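Search reviews Type and press enter

2025-07-23
By Sabina Kubíček
6 min read

Druvico fabric shaver, after one winter of jumpers

I bought the Druvico in July last year, when my grey cardigan looked so tired that my sister asked if I sleep in it. Before this I was using a razor blade, which works until the moment it does not work, and then you have a hole. So I wanted a proper machine with a guard.

The Druvico is a small shaver with a round head, the size of a jam jar lid. It charges by cable and comes with a little brush, one spare blade and a cap for the head. The colour is a pale green which I would not choose, but there was no other in the shop in Vanudstead. The handle is thick. I have small hands and after one long sleeve I need to change the hand.

On wool it is very good. I shaved the cardigan, two jumpers from my husband and a blanket, and all of them came out smooth. You must lay the thing flat on a hard table and move in small circles without pressing. The instructions say this too, but in grey letters so small that I read them only after I had pressed. The knitting has one thin place on the elbow now.

On cotton and fleece it is less good. Fleece gets better for one wash and then the pills come back. With T-shirts I stopped, because the fabric is too light and wants to go into the holes of the guard. If you try it anyway, stretch the fabric with your other hand and go slowly around the seams. 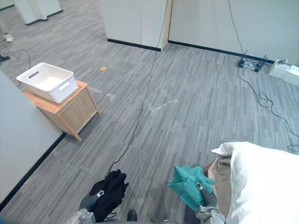 A black cloth and a teal one, both well crumpled.

Crumpled things are the real enemy of this shaver. It catches every fold. I learned to iron first, or at least to hang the piece overnight in the bathroom, and this makes the whole job longer than I expected. For one jumper I count half an evening, with the radio on. Dark fabrics are also slow work, as the pills are hard to see in lamp light. I do the black ones near the window in the morning.

The box for the fluff is too small. With a wool blanket you empty it again and again, and the lid sits so tight that I broke a nail on it. Once I opened it with a spoon. The fluff itself is dry and light and it flies, so please do not open it over a clean skirt.

The battery I cannot complain about. It does the blanket on one charge and still has something left. The noise is like an electric toothbrush, only lower. Our cat leaves the room but she comes back.

My neighbour has the Dvořáček, which is the heavier one with the cable always in the wall. I borrowed it for a weekend to compare. It is stronger and it has three heights for the guard, and for a coat or a sofa cushion I would take that one. For a thin jumper I was afraid of it. It costs double and you can not use it on the balcony.

Spare blades for the Druvico are sold in pairs and I had to wait two weeks for mine. Change the blade when it starts to pull, you will feel it in the hand before you see it on the wool.

I would buy it again for wool, and I would ask if they have it in another colour.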